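Zorex two-arm bench kit: sorting and stacking, on trial

Posted Jul 4, 2020

Zorex says its kit will clear a bench while you get on with something else. Our simulated trial at Stesbridge used flat square tablets on a pegboard, a job any Saturday helper picks up in a minute. Of 357 tries, 30 ended with the piece set down square. I've had better odds from a grabber on a stick, and the Testa was no quicker last November.
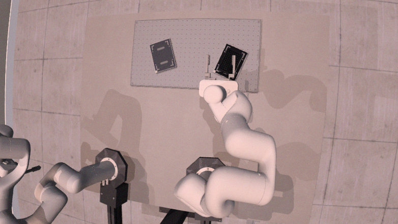 Verdict

Two arms, and one stays folded off to the left while the other reaches for a black tablet. Don't sack the helper yet.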